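Small bits and where to keep them

If your house is anything like mine, the big things look after themselves. Sofas don't wander. It's the little stuff that ends up in the fruit bowl, the cutlery drawer and the hoover - buttons, hair grips, jigsaw pieces, toy bricks, those tiny spare screws that come taped to the instructions. I've been fighting this battle since we moved to Prellurthorpe, and I think I'm finally ahead on points.

My first tip is to stop buying lovely boxes with lids you can't see through. I had 6 of them on the landing shelf, all matching, very smart, and I opened every single one every time I wanted a drawing pin! See-through zip pouches are much better. The sort that new pillowcases and duvet covers come in are perfect, so do save them.
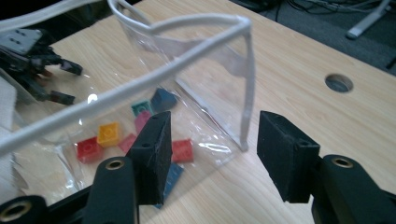
Give each one a good wipe with warm soapy water before you use it and leave it open on the airer overnight, or you'll get that shut-in plasticky smell. If the zip sticks, rub a candle stub along the teeth and run it up and down a few times. A soft pencil works too, but it can leave grey marks on a white zip (ask me how I know).

Don't fill them to the top. Half full is plenty, and then you can squash one flat and shuffle things about to find what you're after. I label mine with a luggage tag tied through the zip pull, because sticky labels peel off that shiny surface by the end of the week.

Sorting day is Wednesday here. I put the radio on, tip one pouch out on the table and give myself 10 minutes, no more. Anything I can't name goes in an old mug on the windowsill, and if it's still in the mug a month later, out it goes. The table itself gets a wipe first with a barely damp cloth, then a dry one, always along the grain. No spray polish, please, unless you enjoy chasing buttons across the floor.
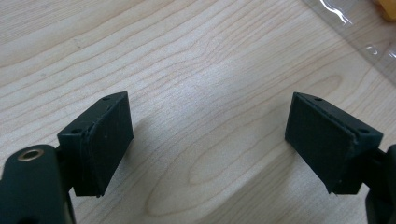

Jhair Bedoya wrote in to say that a tea towel laid flat first does the same job and you can pick it up by the corners afterwards and pour everything back in one go. I've tried it since and he's quite right, though a waffle one is hopeless for beads - they sit in every little square.

For rings left by mugs, which our table collects like stamps, I use a dab of mayonnaise left on for an hour and buffed off with an old sock. It won't shift the dark ones. For those I take a cork sanding block and very fine paper, go gently, then rub in a little oil and keep everyone off it until bedtime. My sister in Billumden swears by toothpaste. I found it left a dull patch, so try it underneath first.

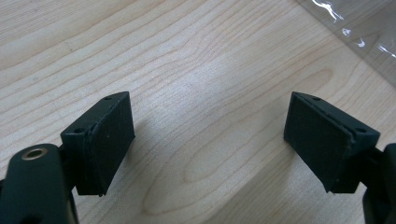

One reader asked whether oil makes a table sticky for paper and homework. It can, if you're generous with it! Use half what you think you need, wait a quarter of an hour, then wipe off all you can. If it still feels tacky the next morning, go over it again with a clean dry cloth and open a window. And lay the oily rags out flat outside to dry before they go in the bin, as they can heat up and catch fire if they're left in a heap.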